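FOR IMMEDIATE RELEASE 10/02/2008

Gristdale clothing drive back for winter, drop-off hours extended

GRISTDALE - The Pelluter Coat and Clothing Drive opens this week with longer hours, more drop-off points and a new home in the old Ruotsalainen shoe store on Mill Street. Goal this year: 2,000 items. Last year's total was 1,418, the most so far.

"We ran out of kids sizes in nine days last time," said Hnat Hrynyshyn, drive coordinator. "So kids stuff first please. Coats, sweaters, pajamas, all of it."

Clothes go to families in Gristdale and the valley towns. No paperwork, no income check. Last winter 859 people came thru the doors, and a second pickup weekend had to be added in March.

Prints, plains, spots, stripes, all welcome. Light cotton things are taken too, for layering.

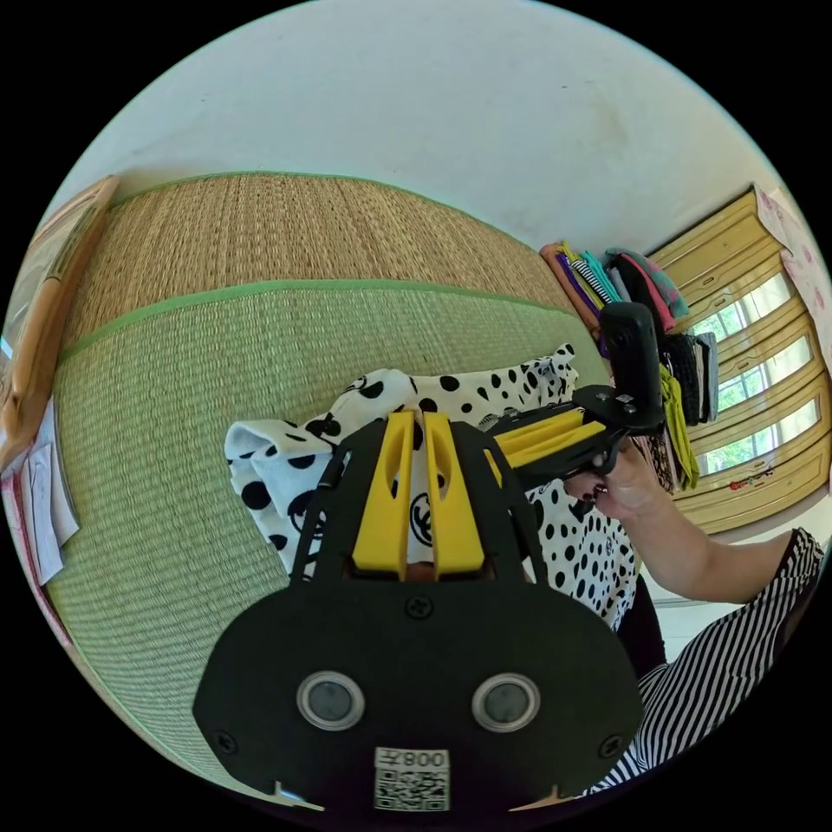

What to bring

Clean, dry, zippers working. Coats in any size. Bedding also accepted for the first time: sheets, blankets, light mats. Please fold and bag bedding seperately from clothes. No pillows, no shoes without a mate.

Prendetti Cleaners will wash donated coats free of charge at its Depot Road shop. Tell the counter it's for the drive, they have the tags.

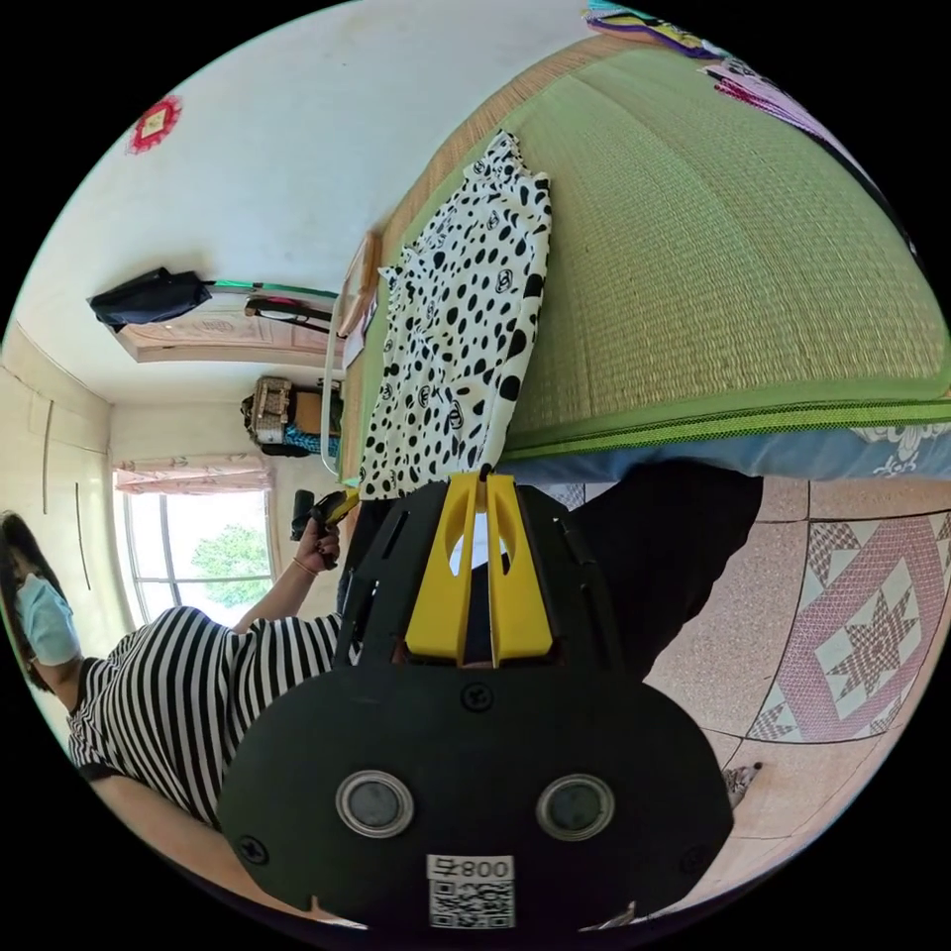 Photo: Pelluter Drive

Where and when

Main site open 10 to 6 daily. There are 15 drop-off bins around town, list at the library desk and at both fire stations. Bins emptied every evening. If one is full, please don't leave bags on the sidewalk, call us and we'll come get them.

Sorters needed, mornings especially. Two hour shifts, coffee provided. Sign up with Jianguo Xu at the main site or by phone.

Media contact: Hnat Hrynyshyn, Pelluter Drive, Mill Street, Gristdale. Interviews mornings only, bring a coat.

###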